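クラブ内マニュアル 第二章 フットポッドの取り付けと校正
9月 文:Sigita Lill

Gundix(靴につけるやつ)とSurnent(スマホのアプリ)の初期設定。Clanderハーフに出る人は試走までに済ませておくこと。箱の紙の説明書は旧版なので見なくていいです。

用意するもの
Gundix本体、靴ひも用クリップ、スマホ、本番で履く靴。別の靴で校正した値は使えません。

取り付け

1. 本体のフタを開けて電池の絶縁シートを抜く。フタは時計回りで閉まる。カチッというまで。
2. クリップを靴ひもの下から二段目に通す。上のほうにつけると足首を曲げたときに当たる。
3. 本体をクリップにはめる。ランプが手前、つま先側が矢印。
4. 靴を履いてひもを結び直し、指で左右に揺らす。動くようならやり直し。

注意:右足でも左足でも可。ただし校正した足と同じ側に必ずつける。左右を替えたら校正は最初から。

アプリとつなぐ

5. Surnentを開いて「センサー」→「追加」。靴を履いたまま数歩あるくと本体が起きる。
6. 一覧にGundixが出たらタップ。練習会で全員いっぺんにやると他人のが出ます。本体裏の番号の下四桁を確認してからつなぐこと。
7. 更新の表示が出たら先に更新。65%あたりで止まったように見えるけど動いてる。電源を切らない。
8. 終わったら「ペース表示」を「センサー優先」に。初期値はGPS優先。ここを忘れる人が多い。
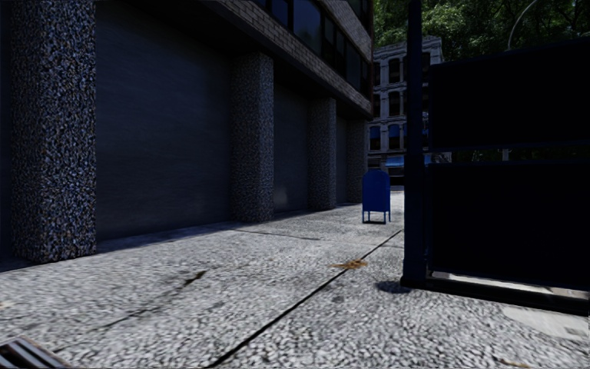

校正は距離のわかっている区間を走って、アプリの数字を実際の距離に合わせる作業です。トラックが一番確実、使えなければ計測済みの直線でいい。街なかでやる場合はGPSの線がビル側に寄ることがあるので、地図上の点をあてにせず、スタートとゴールは目で見てわかる物で決めておく。一階に太い四角い柱が並んで、柱のあいだがシャッター、みたいな建物だと、つい「シャッターの前」と覚えてしまうけど幅がありすぎてだめ。どの柱か一本に決めて、その角に体が並んだところでボタン。帰りも同じ角。

9. 校正の前に十分ほどジョグ。体が温まる前と後で歩幅が変わるため。
10. 「校正」→「距離を入力」で区間の長さをメートルで入れる。
11. スタート地点の手前から走りだし、目印に並んだらボタン。立ち止まった状態から始めない。
12. レースのつもりのペースで一定に。ゴールの目印でもう一度ボタン、そのまま数歩流す。
13. 係数が出る。保存。
14. 同じ区間を反対向きに走って、もう一回。合計2回の平均をアプリが勝手にだす。

注意:係数が93を下回ったら、たいてい距離の入力まちがいか取り付けのゆるみ。保存せず手順4に戻る。

注意:歩道でやるときは早朝に。人や自転車が来たら中止して歩く。画面を見ながら走らない。音声案内をオンにしておけばラップは耳で聞ける。

ペース表の読み込み

15. 「レース」→「コース」→Clanderハーフを選ぶ。
16. 目標タイムを入れる。秒まで入れなくてもよい。
17. 「坂補正」はオン。前半の橋ののぼりで遅れた分を、橋を降りてから少しずつ戻す計算になってる。オフだと均等割り。
18. 「手動ラップ」はオン推奨。コース上の距離表示の横で自分で押す。自動ラップと両方オンにすると二重に記録されるので自動は切る。

Juškaのペース走グループに入る人は16の目標タイムをグループの設定に合わせてください。個人の目標を入れたままだと、音声がずっと「遅れています」と言い続けてうるさいです。

うまくいかないとき
・本体が見つからない → スマホのブルートゥースを切って入れ直す。だめなら電池。
・ペースがぱたぱた変わる → 「平滑化」を一段上げる。上げすぎると坂での反応がおくれる。
・校正したのに距離がずれる → 靴を替えてないか確認。中敷きを替えたときも要校正。

電池交換のあとは手順8の設定だけ初期値に戻ることがあるので見といてくだい。校正値は残ります。

コメント

Piret Rozīte
手順14、反対向きのときも「距離を入力」からやり直しですか?前の数字が残っていたのでそのまま走りました。

Sigita Lill
残ってればそのままでOKです。書き足しときます。

名無しランナー
中敷きの件、知らなかった。先月替えてからずっと速く出てました…喜んでたのに。

ヨコ
ひもなしの靴はどこにつければ?

Sigita Lill
クリップがつかないので今のところ無理です。ひもの靴でお願いします。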